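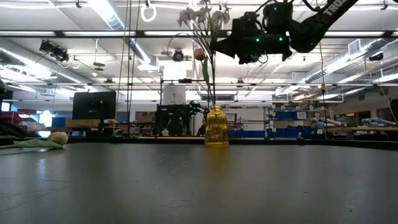
Flowers on the table, amber vase

Pesden Neighbors Board > Town Stuff > Trash, Drains & Streets

Topic: Storm drains on Clernach Road clogged AGAIN

mapleside_deb
OK so who else had a lake at the bottom of Clernach Road this morning? I left for work at 6:30 and the water was over the curb by the bus stop. I got out with a rake (in my good shoes, don't ask) and pulled up a whole mess of foam cups, produce netting and wet cardboard from that one grate by the pharmacy. It drained in a few minutes after that. I called the town and they gave me a ticket number ending in 77 and said it's "in the queue." Anybody know how long the queue is??

tworivers
I reported the same grate in January and never heard a thing. My ticket still says open.

gus_on_the_hill
It's the produce stands. I've been saying this for two years. Everybody sets up on the shoulder on Saturdays, they pack up at 2, and whatever's on the ground goes straight down the hill with the next rain. The town needs to move them to the lot behind the Gurnevcombe building where there are real dumpsters.

pepperjane
Gus, I sell eggs and greens at one of those stands and I sweep my spot every single week. So do the folks on both sides of me. We've asked for a trash can out there more than once and got told it's a county road so the town can't put one in. Moving us behind Gurnevcombe means no drive-by customers, and that's most of my sales.

gus_on_the_hill
Never said you personally. But Deb pulled produce netting out of the drain. Where do you think that came from?

pepperjane
I use paper bags. The netting could be from anyone who bought oranges at the supermarket.

curbside_ron
I used to work for a hauler, so a couple things. Foam cups mostly come from cars and from bins with no lid. Look at the apartments up top on pickup day, the bins are stuffed so full they can't close and the wind does the rest. I drove by last week and counted 14 bins with the lids up. Stands don't help but I wouldn't start there.

mapleside_deb
Ron that's interesting, I never thought about the lids. We did switch to Phuthong for pickup last year, right? Seems like it got worse after that - or maybe I just notice it more now.

curbside_ron
Phuthong comes once a week, the old outfit came twice. So yes, same bins with double the trash in them.

tworivers
And we pay more for it. My bill went up to 94 a quarter.

lotus_eater_9
Mine too. I'd pay it gladly if they picked up what falls out of the truck. They dropped half a bag of diapers in front of my mailbox and just kept going!

gus_on_the_hill
Fine, the bins are part of it. I still think you can't run a market on a road shoulder with no trash can and act surprised when the drain backs up. Give out a 50 dollar ticket to anybody who leaves a mess and see how fast it clears up.

pepperjane
Ticket people who leave a mess, sure, I'm all for that. Just put a can out there first.

newbie_clernach
Hi, just moved in near the bus stop. Is it safe to clear the grate ourselves? I've got a rake and boots.

curbside_ron
From the top, yes. Stay on the curb side, wear gloves, don't lift the grate and don't do it while water's moving fast. Bag what you pull out, don't leave it in a pile next to the drain or it'll go right back in.

mapleside_deb
Thank you newbie, and welcome! I can do mornings if you want to take evenings. I'm going to call again tomorrow and ask about a can and about the county thing, I'll post whatever they tell me.

tworivers
Ask them about my January ticket while you're at it please.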